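Filed under: Pedals & Effects > Workshop

How to Set Up a Four-Pedal Board So It Doesn't Hum at You

By Orestis Tsakiris

I built my first pedalboard out of a bookshelf and hope. It hummed in B flat, near enough, which was fine for one song in our set. This guide is for people who already own a handful of pedals and would like to play in the other keys.

I'm assuming four pedals: a tuner, an overdrive, a modulation pedal of some sort, and a delay. Mine are a plain tuner, a Sedell overdrive, a Liapis chorus with a cracked knob, and a Dritau delay whose manual runs to 40 pages and explains the tap tempo on none of them. Yours will differ. The method won't.

Step 1: Play the amp alone

Plug the guitar straight into the amp with a cable you trust. Set the volume where you'd have it at rehearsal and listen with your hands off the strings. If it hums now, your pedals are innocent. Try another outlet, turn off any dimmer switches, and step away from the computer monitor. Single-coil pickups will always buzz a little. Learn what your little sounds like, so you know when it gets worse.

Step 2: Add up the power

Look at the label next to each power jack and write down the voltage, the polarity and the current draw in milliamps. Drives sip. Digital pedals gulp. My delay wants 300 mA, and for most of a year I fed it from an output rated at a third of that and told people I liked the lo-fi character.

Voltage has to match unless the manual says the pedal takes a range. Polarity has to match, full stop. Current is the easy one: the supply can offer more than the pedal asks for, but never less. If you can afford a supply with isolated outputs, get one. A daisy chain will usually behave with a couple of analog pedals, then start whining the moment something digital joins in.

Step 3: Lay it out dry

Put the pedals on the board with no Velcro and no cables. Start from the right with the tuner, then overdrive, chorus, delay. Now stand up and put your shoes on. Everybody skips the shoes. I arranged a whole board in socks and found out on stage in Vastemmont that my boots were wide enough to hit overdrive and chorus together, a sound I can't recommend.

Leave a thumb's width between the jacks for plugs. Put whatever you stomp on most in the front row.

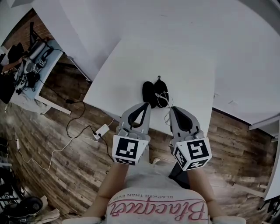 Step 4: Cut the cable runs down

Long patch cables coil up, pick up noise and get snagged. Measure from jack to jack, add enough slack for a gentle bend, and buy or solder to that length. Pancake plugs save room. Solderless kits save time, and then take it back later at a moment of their choosing.

Test every cable by itself between guitar and amp before it goes on the board. Wiggle both ends. A cable that crackles goes in the trash, and I mean the trash, not the drawer where it can work its way back to you.

Step 5: Keep power and signal apart

Run the power leads along one edge of the board and the audio cables along the other. Where they have to meet, cross them at a right angle. Zip ties are tidy, but you'll be cutting them off in a month when you buy another pedal, so use hook-and-loop wraps.

Step 6: Turn things on one at a time

Power up with everything bypassed and compare the noise with what you heard in Step 1. Then switch on one pedal, listen, switch it off, and go to the next. When the noise jumps, you have a suspect. Move that pedal to another output first, then swap its patch cable, then try it alone with a battery if it takes one. Change one thing per try. I know it's dull.

Overdrive will raise the hiss because overdrive raises everything. That's the job.

Step 7: Stick it down

Clean the pedal bottoms with a little rubbing alcohol, put the soft side of the Velcro on the pedal and the rough side on the board, and press hard. Take a photo of your knob settings before you pack up. Someone will carry the board by the knobs.

Comments (3)

Fotis Kokkinos: Moved my delay to its own output and the whine is gone. I'd been blaming the drummer's phone.

gritty817: Chorus before the drive or bust. Otherwise solid.

Marla T.: Does the order change if I've got 8 pedals? Asking for my back.

Orestis Tsakiris: Same order, Marla, with more to carry. Put a wah and any fuzz up front near the tuner, and reverb last.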